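Projects > Flullell > Folding on the bed > README

Print this page | E-mail this page

# Flullell: folding on the bed
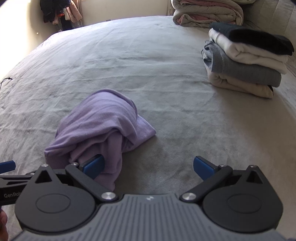

*A purple knit garment still in a heap, with the folded stack to its right.*

Hello, and thanks for opening the readme! I'm Wim Schouten and I look after Flullell, a set of short clips of people folding ordinary clothes at home. This part covers the bed folders only. Socks and towels have their own readme (the towels one is half written, sorry).

## What's in it

There are 2,000 clips, all of one person folding one thing and putting it on a pile. Most run for 35 seconds or so and the longest is 90. The clothes are whatever was in the wash that week – jumpers, T-shirts, leggings, the odd pair of pyjamas – and I didn't go out and buy anything new for it. Bobbles, stretched necks and missing buttons are all in there and I'd like them to stay.

Two homes so far, which we call Briladach and Loltamholm after the streets they're in. Briladach has the big bed and does nearly all the knitwear. Loltamholm has a narrow single and a lot of school shirts.

## How we fold

I asked everybody to fold the way they normally do, so please don't expect shop-window corners. My own way with a jumper is face down, sleeves in, sides to the middle, then up from the hem in thirds. Lawal (that's the nickname of the second folding group, long story) do it in half down the front and then roll, and their stacks lean like anything. Both are fine! The label just says `thirds`, `half` or `roll`.

A few things I've learnt about doing this on a bed:

- Pull the sheet flat first if you can be bothered. A soft sheet grips knitted things and you end up dragging creases along with the sleeve.
- Thick jumpers want to go near the bottom. I never manage it, as I fold in the order things come to hand.
- Shove the quilt to the back or off the bed altogether. Folded double at the top end is all right, but the stack shouldn't rest against it.
- Start a second pile sooner than you think.

## Files

Each folder is one session. Inside there's `clips/`, a `garments.csv` and a `notes.txt`, and the notes are worth reading, mostly for the grumbling. The columns in the csv are:

- `item` – plain words, e.g. jumper, vest, cardigan
- `fabric` – knit, woven or unsure
- `colour` – whatever the folder called it, so expect lilac, lavender and purple for much the same thing
- `fold` – see above
- `pile_order` – 1 is the bottom

## Known problems

Dark things on top of other dark things are hard to tell apart, and navy and black got mixed up in the September sessions. I've fixed the ones I could check against the actual wardrobe. `pile_order` is blank wherever a stack fell over and was put back differently.

Inside-out garments are marked `inside_out` in the notes but not in the csv yet. I'm doing those on Tuesday evenings, slowly, with the radio on.

If you spot a wrong label, send me the folder name and the clip number and I'll change it.

2 comments | 35 shares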